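Packing Light for a Family Road Trip

We just got back from two nights in Zein, and I packed the whole family into one suitcase and a cooler!

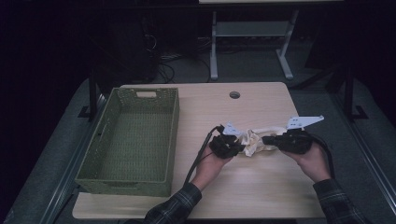 Roll everything soft, and start with the pajamas so they end up at the bottom with the spare towels. Each kid gets one gallon bag per day, with the full outfit inside, socks too. I write the day on it in marker — no more digging at 7 a.m.

Snacks come from home. We spent $50 on groceries before leaving and didn't buy a single thing at the rest stops until Dretska, where the peach stand got us (so worth it).

Keep swimsuits on top. You'll want them before you've even found the room key!

Posted July 26, 2015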